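Filed under: Walls, Small Spaces, Chess Corner

Big pattern, small space

March 2018

I said in my last post that I would write about the hall closet once the paper was up. The paper is up. It took two evenings longer than I planned and I have paste on a pair of pants I liked.

For anyone new, the closet is the one by the back door in the house in Rutherford. We took the rod out last July and put in a low shelf, a lamp and a place to keep a chessboard. Since then it has been white, and a white closet looks like a closet. My wife wanted a pattern. I wanted gray paint. She won, and I am fine with that now.

The usual advice is to use a small print in a small space. I tried it first. I taped up a sample of a tiny leaf design from Udel and left it for a week. From the hall it looked like dirt. From the chair it looked like a pillowcase. A small print in a small space is a lot of little marks very close to your face.

Asabe Okonkwo, who hung paper for a living before she retired, told me to go the other way and pick something large enough that only a few repeats would fit on each wall. She also told me to look at what happens in the corners before I bought anything. A big curve that stops dead at a corner and starts again in a different place is going to bother you every time you sit down. You can match it on one corner, sometimes two. You will not match it on all of them.

Her fix is to put a strip of black trim down the inside corner. The eye reads the strip as an edge and stops trying to follow the line across. I was doubtful about black, but white trim against a busy print looks like a gap. I painted mine before I put it in, two coats, and touched up the nail holes after.

The floor took me longer than the walls. I had some leftover wood-look planks and wanted to use them up, and they were wrong. The grain ran one way and the wall pattern ran every way. What works is something pale with a soft figure in it, so the bottom of the space is quiet. I ended up with a marble-look sheet, cut with a utility knife and a long ruler. Measure each side separately. My closet is wider at the back than at the door, and I found that out with the knife in my hand.

Then there is the color of the things you put inside. Gemechu Gebreyes and I went back and forth on this by e-mail for a while. His view is that everything in a patterned space should come from the pattern. I think one thing should be well outside it. With greens and grays I would go for orange. You can find an orange thing on a pale floor right away, and in a closet that matters.

Waves in mint green and charcoal gray, over a gray or pale marble pattern, are the combination I kept coming back to. 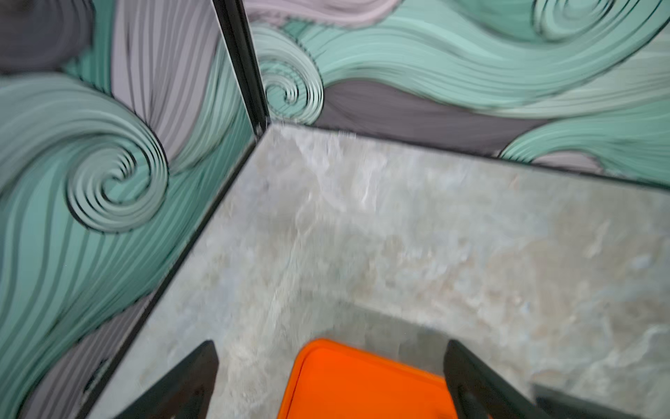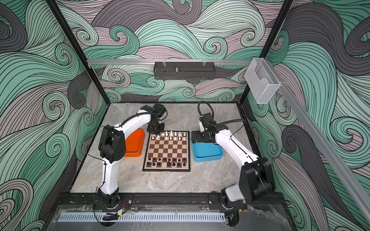
The chess set itself I have not settled. I own a large wooden one with felt on the bottoms, and it is too big for the shelf. A small board leaves room on each side for the taken pieces and a cup. I like cream and reddish-brown squares better than plain black and white when the walls are loud. The Toston travel set I bought for the car has pegs, and after one game in the closet I went back to pieces that just stand there.

A few notes on the hanging, in case you are about to do the same thing:

Start at the back wall, in the middle, and work out. Everybody looks at the back wall first.

Put the lamp in before you judge the color. My green went nearly gray under the old bulb and I was ready to send the rest back.

Buy one more roll than the calculator says. I used most of the extra on the left side, where I cut a strip upside down - the curls all pointed at the floor - and did not notice until it was smoothed flat.

The door is still white on the inside. I have enough paper for it if I piece the bottom, and I have not decided whether I want to look at a seam. I'll leave it until the hinges are done, and I am still waiting on the hinges.

Print this post | E-mail this post

Recent posts:
Taking out a closet rod without wrecking the wall
What to do with a shelf that sags
Samples from Mimance, part 2
A lamp for a closet with no outlet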